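January, bench notes, acoustic logger, unit 14

Carried over from the last entry: noise floor on the Korkarier preamp still too high below 50 Hz. Swapped the input coupling cap for the film type from the Larov drawer and reran the shorted-input test. Floor dropped by 4 dB in the lowest band, no change above it. Left the film cap in.

Calibrator check at start: reads 0.3 low against the reference mic. Applied as offset in the config, not in the raw files. Anyone reprocessing should look for the "cal" line in the header; if it is missing the file predates the fix.

Clock drift over the weekend soak was 19 seconds, slow. Out of spec. The crystal on this board is from the old batch. Have not changed it yet because the replacement footprint is different and I don't want to lift pads on the only working unit. For now, sync at start and stop and stretch linearly.

Main item was windscreen choice for the Ranthorpe traffic noise run. Compared the small foam ball with the large one from the Zaki kit. Same mic, same height, same gain, fan at low setting for wind. Large foam is clearly better in the bottom two bands and costs a little at 8 kHz, which we correct for anyway. Going with large.

Site type is residential, asphalt carriageway, sidewalks both sides, parked cars along the edge. Mic position to be clear of hedges and walls as far as the street allows.

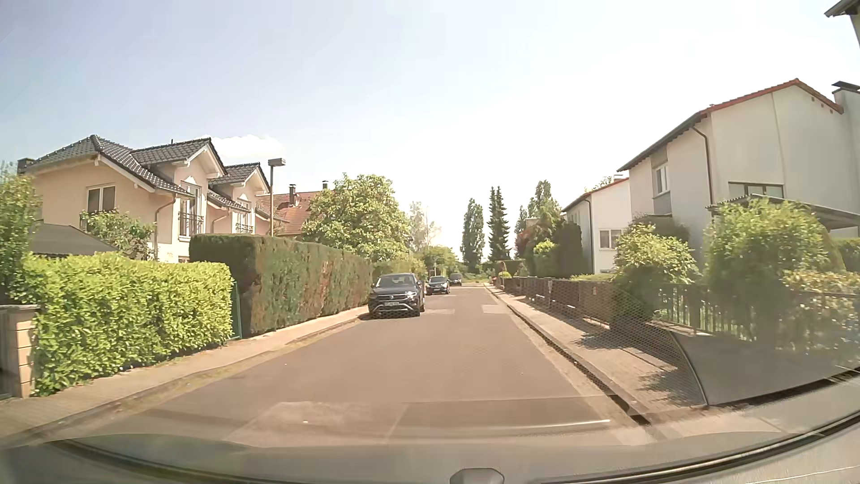
Note added in the margin after the morning read-through: the fan test says nothing about gusts, and steady flow flatters the big foam. Try it on the roof with both mics running at once before committing a whole run to it. Also, was the foam dry? It has been stored next to the sink.

Fair on both. Foam was not weighed or checked. Moved it to the shelf over the heater and will repeat. Roof test needs a second channel, and channel 2 has the intermittent connector, so that gets resoldered first.

Files so far: 469 in the soak folder, one-minute blocks. Two were zero length, both right after a battery swap. Suspect the card is not finished mounting when the first write is called. Added a delay in the startup routine, not yet tested with a cold card.

To do:
Resolder channel 2 connector
Repeat foam comparison, dry, both mics on roof
Cold start test with new delay
Order crystal, check footprint before ordering

Stopped at 5:40 pm. Logger left on charge, preamp off.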